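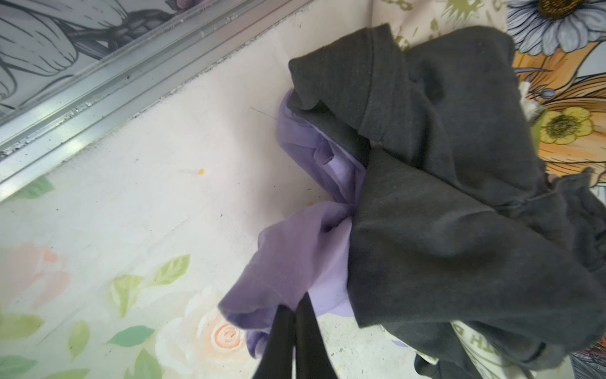

Pendwood, August 28, 2025

Washing dark T-shirts so they stay dark

In our house the dark shirts are always the first to look old. The cloth is still strong, but the color goes tired and the lint sits on it. My neighbor Vlasta Radonjić has sewn and repaired clothes for many years, and most of what I write here I learned from her.

Turn every dark shirt inside out before it goes in the machine. Close zippers, empty the pockets, and shake each piece one time.

Wash in cold water on the short program. I was using 90 minutes before, and it was too much for clothes worn only one day. Do not fill the drum completely. You should be able to put your hand flat on top of the laundry.

Use less detergent than the cap shows. Too much leaves a gray film, which people often take for fading.
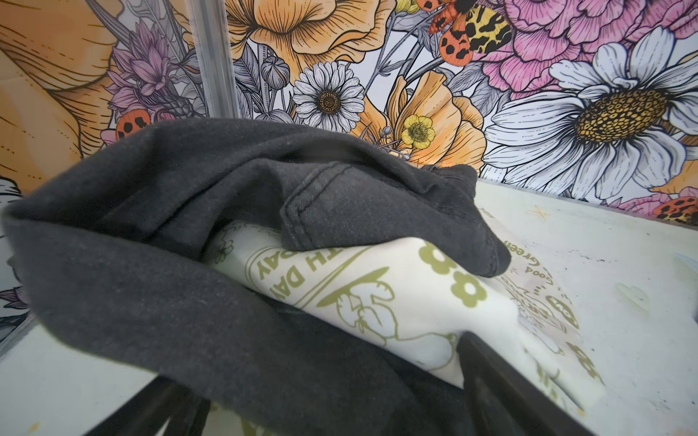
Dark cotton shows every bit of lint. Keep it apart from white prints in the wash.

Towels must go separately, they give the most lint of all. For lint that is already there, a damp rubber glove works well. Stroke always in one direction.

Dry in the shade, hanging from the hem and not from the shoulders. In December I dry indoors, on the rack near the hallway door, and leave space between the pieces. Printed shirts I iron only from the back side.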